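Viketti half-strip desk stapler, long-term review

Reviewed 18 January 2021

Filed under: Desk and stationery

I don't get excited about staplers and I'm suspicious of people who do. A stapler should put a staple through paper and otherwise leave you alone. So when Bustamante, where our office buys its envelopes and toner, started pushing the Viketti as "the last stapler you'll need", my first thought was that I already had a stapler and it was fine. Then it wasn't fine, and I bought the Viketti in June with my own money.

The box says very little. It makes a lot of noise about comfort and precision and gives you one small diagram on the flap for loading. There is no mention of how many sheets it will take, except on the shop's page, and I've learned not to trust a shop's page on that.

Looks first, as that is plainly what they are selling. It's blue. The body is plastic, with silver metal trim along the top around a dark panel, and if you like that sort of thing you will like this. I find it a bit much. My old Grinari was a plain grey lump and I never once thought about it. I will say the blue one is easier to spot on a white desk, and that it hasn't wandered off to anybody else's office, which the Grinari did twice.

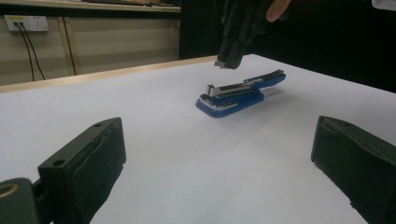 The base sits flat and doesn't rock, even when you lean on it with the heel of your hand. I'd expected it to slide about, having read a few complaints, and on a smooth desk it does creep forward a little if you staple one thing after another. Put it on a pad or a magazine and the problem goes away.

As for the stapling, it's decent. On two to six sheets of ordinary printer paper I have no quarrel with it. The legs fold over neatly and the back of the page lies flat in a folder. At 8 sheets it wants a proper push. Beyond that I started getting one leg through and one leg crumpled on top, and I stopped trying. The shop's page claims a good deal more than that. Perhaps with thinner paper and a stronger arm.

I did one long job with it, 189 handouts of 4 sheets each for the Itdale history day, all in an afternoon. Six of them had to be pulled apart and done again. You can decide whether that is good. I thought it was acceptable, no more, and my palm was sore by the end in spite of everything the box says about comfort. The dark panel on top is where your hand goes, and the metal edging makes itself felt after a while.

Loading is where I had most to grumble about at the start. You open the whole thing up to get at the channel, draw the pusher back and lay the strip in with the legs down. It is simple enough once you've done it, but the pusher is a small bit of bent metal and my fingers aren't small. The first few times I let go too early and sent half a strip across the carpet.

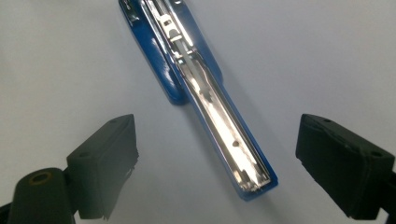
I've got used to it, and I'll admit the open channel has one real advantage: when a staple jams you can see it and get at it. On the Grinari you had to poke about in the dark with a paper clip. I keep a pair of tweezers in the drawer now and a jam costs me a few seconds. There have been jams, mind you. Most came from a cheap box of staples that I have since given up on, but a couple came from good ones, always near the end of the strip, when only a few are left and they start to tip over.

The hinge is the part I was surest would let me down, and so far it hasn't. It swings right open without feeling sloppy, and you can lay the stapler out straight to tack a notice to a corkboard. I've done this for the hall noticeboard all through the autumn – the staples hold, and they come out again without tearing the cork to bits. I still don't believe the bit about it being the last one I'll need. Seven months is nothing for a stapler. The Grinari went on for years before the spring gave out.
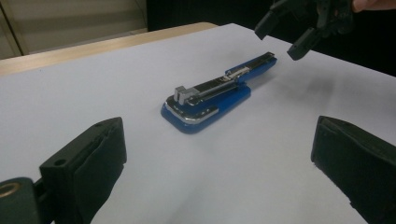

Do you have to buy Viketti's own staples for it?

Ordinary standard-size staples from any stationer work just as well. I've tried both, and the only difference I could find was the price. Avoid the very cheapest ones, where the strips come already broken into short pieces.

Would I buy it again? At the sale price, probably. At full price I'd look for something plainer with a softer top and spend the rest on paper. If you staple two pages together now and then, whatever is in your drawer will do.

Good: flat base, neat staples on thin bundles, easy to clear a jam, opens out straight.

Less good: optimistic sheet claims, fiddly pusher, hard on the hand over a long job.

Three stars out of five.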